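Laine Vanags has spent eight years on grippers and the last two on food assembly at Grellico. She was asked whether a machine can make a sandwich yet. "Under fixed conditions, with known ingredients," she said. "A home kitchen is another matter."

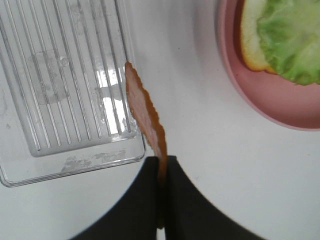 Why is sliced food harder to handle than a tin or a bottle?

It bends. A tin keeps its shape when gripped, so one good grasp settles the rest of the move.

Vanags puts most faults at the pick. "Thin items lie flat, or lean on a wall, and the fingers need an edge to close on." Her group logged 143 picks in February and sorted the faults by ingredient.
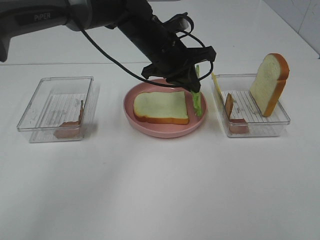
Release comes next on her list. A leaf let go too high lands folded, and the layer above it then slides. Speed she leaves for later — a person is faster and will stay so for some time.
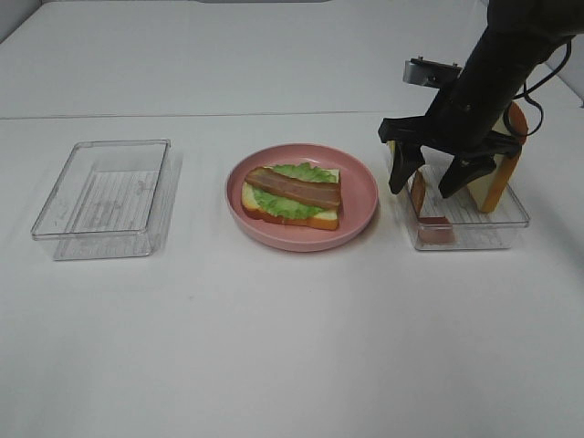

Bread, lettuce and a strip of bacon on the plate; gripper open over the right-hand container.

Would she put one in a café? "For filling trays, perhaps. Wiping down, no. Cleaning is the chore people ask me for, and it is the one I can't quote for."
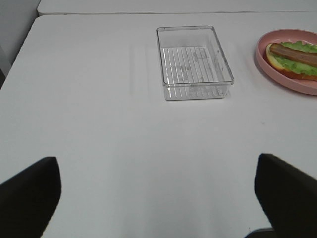

Toy hot dog on the plate, beside an empty clear container.

Her next trial concerns stacked slices.

Recent items
Justinas Sepp on folding towels
Stuvach: shelf filling at night
Bomo dishwasher loader, second look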